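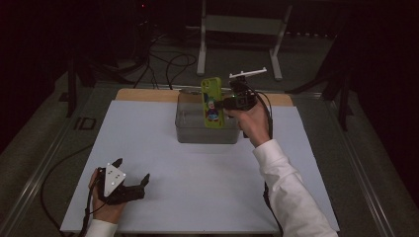

Judite Mendes

Welcome to the phone case page! Glória Cunha has been at me since January to get my collection out of the drawers and into something sensible, and this is as far as I've got. Only one picture up so far — more once I've sorted the rest.

The yellow-green one with the cartoon figure, held over the grey plastic box. I love the colour on this case, and those little patches of red and dark blue around the figure cheer me up every time.

The box is see-through enough that I can find my favourites without tipping everything out (I've done plenty of that, all over the floor). Cases stand on their long ends in mine, plain ones at the back, cartoons at the front.

Next up are the 2 from Macedo, which I still haven't found. If you've got a better way of storing yours, leave me a note!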